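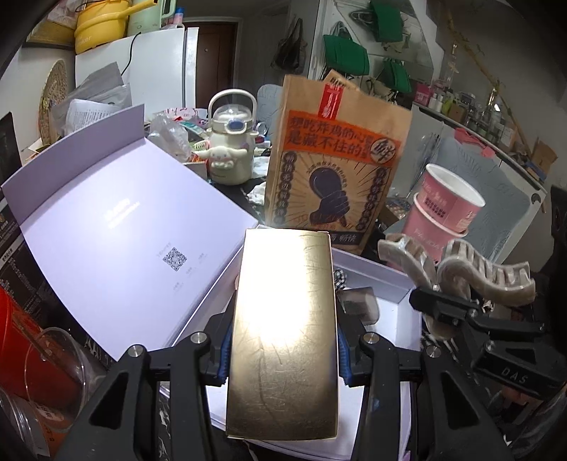 Wrapping a present for mailing overseas?

Qistina Sinaga
Hi everyone, my aunt in Trarkuvden turns seventy in March and I'd love to mail her a boxed gift – nothing huge, but the box is half the fun! Should I wrap it before it goes to the post office, or will customs tear it all open?

Ewan Sutherland
I've sent almost 130 parcels over the years, bless my big family, and I leave the paper off. Fold it flat inside with a bit of ribbon and let someone at the other end do the wrapping – my sister loves that job.

Marthinus Coetzee
gift bag. done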